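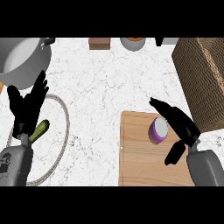
According to one comment in the Triltgate issue tracker, a planner that cannot explain why it rejected a grasp is of little use to the person who has to fix it, and most of the later design follows from that complaint. Triltgate is a motion planning and control package for two-armed robots with multi-fingered hands. It is developed alongside Onungate, a kitchen simulation environment in which household items are placed on a benchtop within reach of both arms.

Reading time: 2 min

Print | E-mail this article

Overview

Triltgate separates planning into 2 stages. The first selects a hand posture and an approach direction for a target object. The second computes arm trajectories that bring the hand to that posture without contact between the arms, the counter or neighbouring objects. Each rejected candidate is written to a log with the constraint that failed, such as a joint limit, a predicted collision or insufficient finger clearance.

Control

The controller runs at a fixed rate of 40 Hz and treats the arms and hands as a single system. Finger commands are position targets with a stiffness term. Earlier releases ran the hands in a separate process, which caused the fingers to close before the wrist had settled. The processes were merged in release 4.

Small rounded objects lying on their side remain a difficult case. A fingertip that arrives off centre tends to roll the object away, and the contact model used in Onungate is sensitive to the friction value assigned to the surface beneath it. A cutting board and a marble counter therefore need separate entries in the materials file.

Perception

Object poses can be read directly from the simulator or estimated by Tindall, an optional module that works from rendered colour images. Tindall handles partial occlusion by a hand or forearm by holding the last confident pose for up to 8 control cycles. After that the object is flagged as lost and the plan is cancelled.

Tooling

Recorded episodes are stored in the Eltex format, which keeps joint states, commands and rendered images on a common clock. A replay tool steps through an episode and overlays the planner log. Conversion from the older format is almost lossless; stiffness values are not carried over and must be re-entered.

See also: Grasp planning; Inverse kinematics; Contact simulation

Last revised Aug 24, 2023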